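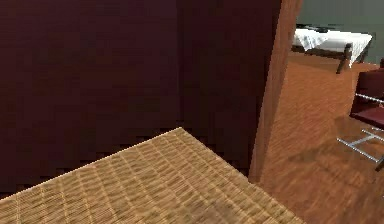
Dark maroon wall with a woven surface in front of it.

Section 4. Placing and Setting Up the Room Humidity Monitor

Read this section before you put batteries in the monitor. The Schwaiger monitor is made up of a display unit and one wall sensor. Both parts are needed. Extra sensors are sold separately and are covered in Section 7.

4.1 Choosing a place for the sensor

The sensor reads the air right next to it. A sensor in a corner or behind furniture will give a reading that is true for that spot and wrong for the rest of the room.

1. Pick an inside wall. Outside walls run colder in winter and push the humidity reading up.
2. Keep the sensor at least 4 feet from any heating vent, radiator, window or exterior door.
3. Mount it 60 inches from the floor. If you need to go lower, do not go below 43 inches.
4. Hold the sensor in place by hand and check that the display unit shows three signal bars before you drill.

Note: Paint color makes no difference to the reading. Fresh paint does. Wait two weeks after painting before mounting the sensor.

4.2 Mounting

1. Slide the back plate down and off the sensor.
2. Mark both screw holes with a pencil. The small arrow on the plate points up.
3. Drill, insert the anchors and tighten the screws until the plate sits flat. On plaster, drill slowly and use the longer anchors in the small bag.
4. Fit the batteries, matching the plus and minus marks.
5. Slide the sensor onto the plate until it clicks.

CAUTION: Do not use the adhesive strips on wallpaper or on textured walls. The strips hold on smooth, clean surfaces only.

CAUTION: Check for wiring and pipes before drilling. Do not drill directly above or below a switch or outlet.

4.3 Pairing with the display unit

1. Press and hold PAIR on the display unit until the light blinks green.
2. Within 80 seconds, press the button inside the sensor battery door once.
3. Wait for the light to turn solid. The room number appears at the top left of the screen.

If the light turns red, take the batteries out of the sensor, wait one minute and start again from step 1. If it turns red a second time, see error code 1067 in the table at the back of this manual.

Note: The display unit can sit on a shelf, desk or low table. Large metal objects between it and the sensor weaken the signal - move one or the other until the bars come back.
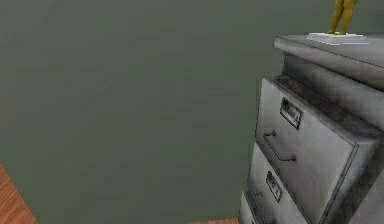
Foltville, August

Supplement to Section 4: Offices and Storage Rooms

The steps below apply to monitors installed in work spaces, including those supplied through Neltetti. They add to the steps above and do not replace them.

4.4 Rooms where paper is kept

1. Mount the sensor on the open part of the wall, at the same height as the stored paper if you can.
2. Leave a gap of at least two feet between the sensor and the nearest cabinet or shelf.
3. Set the high alarm to 55 percent and the low alarm to 30 percent. Press SET after each one.
4. Leave the room closed overnight and write down the reading in the morning. Use it as your starting point.

4.5 Resetting the record

Hold MIN/MAX for five seconds to clear the stored high and low readings. Do this after the first full day. Readings taken during mounting are affected by your hands and breath and should not be kept.

For replacement back plates or anchors, write to the parts desk in Kavudside and give the model number printed inside the battery door.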